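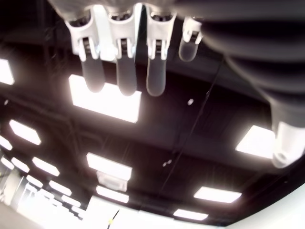
Openings / Paid sessions / Room and lighting

Wanted: people willing to sit under our ceiling and complain about it

Kodholm is looking for adults to spend an afternoon in its main workroom and tell us, in as much detail as they can stand, what it's like to be in there. Sessions run through October. You don't need a background in lighting, architecture or anything else. You need eyes, a chair (we supply the chair) and some opinions.

The workroom covers 2,806 square feet and was fitted out by people who liked theaters. The ceiling is black. Beams, ducts and trusses are all still up there, painted to match, and the bright rectangular light panels do the rest. Visitors call it dramatic. Those of us who read small print under it have other words, and Anatole Brunet, who manages the building, would like to hear some new ones before he spends money.

What you'll do

Read a few pages, sort a tray of parts, thread a needle if you're able, and fill in a form after each task. The form is longer than it should be. We'll ask about glare, shadows on the work, tired eyes and whether you kept looking up. You'll repeat the tasks at three different seats, with a break for coffee and something from a box.

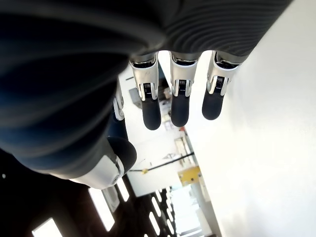 Where you sit matters more than we expected when we began moving the desks. Under the dark part of the ceiling, people lean in and squint; near anything pale, they start shading their eyes. A good deal of what goes on in the room involves small, fussy things, and glossy metal beside matte black is hard on the eyes when there's a bright white surface behind it. If you can tell us which seat makes that easier, you've earned the fee.

What you get

$70 per session, paid the same day, plus bus fare or a parking pass. Anatole will also thank you in person, at some length.

Who we want

Anyone 18 or over who can sit and read for half an hour at a stretch. Glasses, contacts and bifocals are welcome, and we're short of people over 60. If fluorescent-type lighting gives you migraines, please skip this one. If you design lighting for a living, please skip it too, or promise to keep quiet until the form is done.

To apply

Write to Anatole Brunet at the Kodholm front desk, Room 463. Give your age, whether you wear glasses, and two afternoons in October that suit you. A résumé is not needed, though we did enjoy the last one.

Posted 2026-09-24. Open until the seats are filled.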